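January 28, 2024

Well, the binding is on, the last tail is buried, and the Ustberg quilt is DONE! I've been picking at this one since June and I really did not believe I'd get to hand-stitch the label this winter, but there it is on the guest bed and I keep walking in to look at it.

For anybody who is new, Ustberg is the hand-piecing pattern by Rungnapa Rungrueang that our little Karnstead group took on together. It's all English paper piecing, hexagons and skinny diamonds, 856 pieces if you make the lap size (I did). I had only ever done a pincushion this way before, so naturally I jumped in with both feet!

Some things I want to remember for next time. Glue basting is so much faster than thread basting, but go easy. I used way too much on my first 50 hexies and had to warm them with the iron to get the papers out. After that I put one tiny dot on each side and they popped right out. I also switched to a size 11 milliner's needle halfway through -- what a difference! My stitches on the second half hardly show from the front, and if you look closely you can tell exactly which rows came first. I'm leaving them.
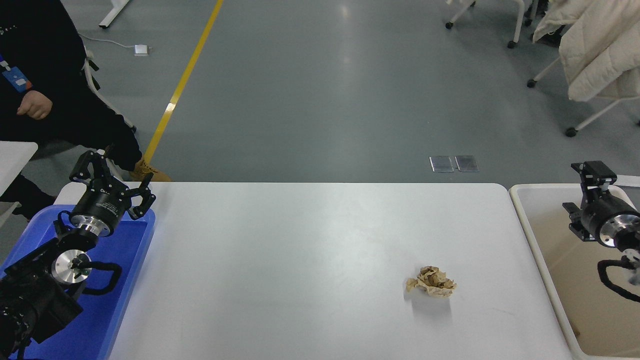 *One crumpled ball of brown paper.*

The fabrics are mostly from my own shelves, with 13 prints from a bundle I bought at Iltport two years ago and could never bring myself to cut. There's a mustard with little gray seed heads that I used down to the last scrap. The background is a soft oatmeal that hides lint beautifully (we have two cats, so this matters). I auditioned a navy border for a whole weekend, hated it, and went with the rust.

Prasert Thongdee did the quilting on his longarm, a loose wavy line from side to side, and I love how it softens all those points. I added some big stitch around the center medallion with perle cotton just because I wasn't ready to stop.

Next up is Yoon, the log cabin one with the curvy centers. I need 16 blocks and I have two, plus a stack of strips that my older cat has been sleeping on. If you've made it, please tell me in the comments whether you pressed your seams open or to the side. I'm leaning toward the side, but those curves get thick!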